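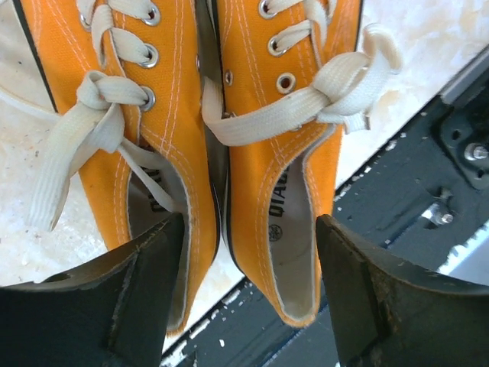
Orange canvas pair with flat laces.

Zernport Shoe Care: Frequently Asked Questions

What types of footwear do you accept?
We accept canvas, mesh, suede, nubuck and smooth leather. We do not accept patent leather, rubber boots, ski boots or footwear with built-in electronics. Mixed-material shoes are priced by the material that needs the most labor.

How do I submit an order?
Complete the order form online and print the ticket. Place the ticket inside the left shoe and bring the pair to the Zernport or Irdale counter. Orders can also be left in the Endach locker, which is emptied at 6 p.m. Anything deposited later is logged the next working day.

Do I need to remove the laces?
No. Laces are removed at intake, washed separately in a mesh bag and returned in the shoes unlaced. If you want the pair re-laced, check the box on the form. There is no charge for this.

What does cleaning cost?
Standard cleaning is $18 per pair. Deep cleaning, which adds insole extraction and midsole whitening, is $29 per pair. Children's sizes are charged at the same rate.

How long does it take?
Standard cleaning takes two working days. Suede and nubuck take four. Color restoration takes 12 working days, including curing time. Turnaround is longer in September, and the current figure is shown on the order form.
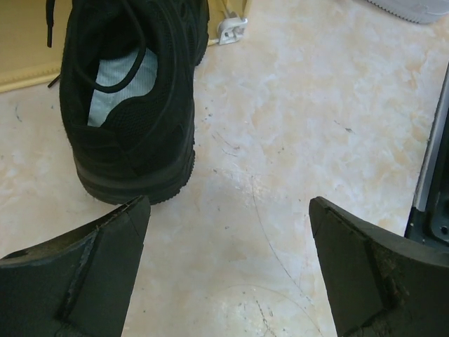 Black sneaker, mesh and suede-like upper.

Can suede be cleaned with water?
Only in limited amounts. Our standard method is dry brushing followed by a damp sponge with a pH-neutral cleaner. Oil stains are treated with absorbent powder and may need a second pass. Complete removal is not guaranteed.

Will black uppers fade?
Some dye loss is possible on black textiles that have been exposed to sunlight. We test an inside seam before cleaning. If dye transfers to the cloth, the order is placed on hold and you receive a message with two options: proceed with cold dry cleaning, or return without charge.

Can I machine wash canvas shoes at home?
We do not recommend it. Agitation weakens the bond between the upper and the sole, and heat from a dryer can shrink the fabric. Hand wash with cool water and a soft brush.

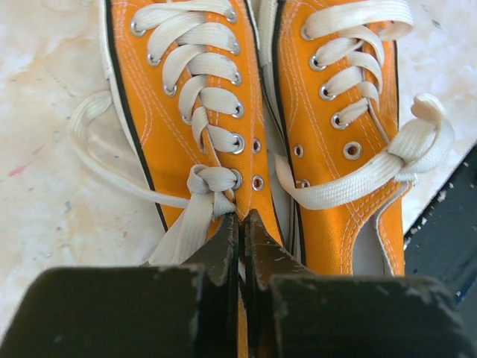 Stuff the toes with plain white paper and dry at room temperature. Do not use newspaper, as the ink can transfer. Yellow marks that appear on white rubber or pale stitching during drying are usually detergent residue and can be removed by rinsing again.

Do you replace eyelets and soles?
Eyelets, yes. Full resoling is handled at our Tannous workshop and requires an inspection first. The inspection fee is credited toward the repair.

What if my shoes are damaged or lost?
Report damage within 12 days of collection. Compensation is limited to $129 per pair unless a higher value was declared at drop-off.

How long do you store uncollected orders?
We store completed orders for 18 weeks. After two written reminders, uncollected pairs are donated.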